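Speaker notes: Teaching by Hand, Teaching by Remote
Luana Teixeira
Aug 25, 2025
14 shares | 3 comments

Start with the question from Hiltholm in February: why not just write the motion out in code? Answer: we did, for one screwdriver. Then someone moved the bin and it all had to be redone.

Two ways to show a task. By hand, you hold the arm and push it through the motion. By remote, you drive it from a second set of controls and keep your body out of the way. Say which we use – remote, since last winter. Pause for anyone who has tried both. 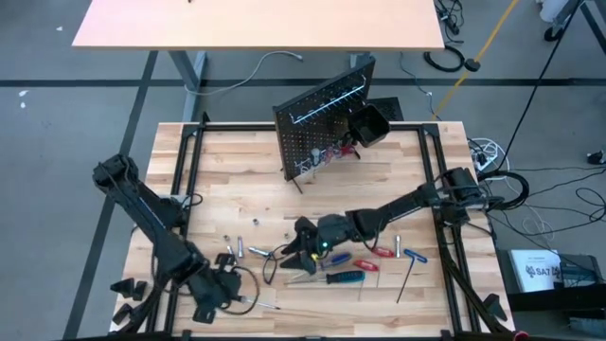 Operators get better faster than the robot does. Orysia's first 80 demonstrations were slow and full of corrections, and we kept them. Talk about layout here. The wrench, the sockets and the screwdrivers are spread over the middle of the bench, and the handles don't all point the same way. If every demo starts from a neat row, the robot learns the neat row. Mention that a small nut is a very different grasp from a T-handle.

Numbers: 200 demos gave us a policy that reached for the right tool and fumbled the pickup. At 600 it was usable. Don't promise anything past that.

Sebastião will ask about cost. Operator time is most of it. Send him to Arlindo.

Skip the Dirnaritz slide if short on time. Questions.

3 comments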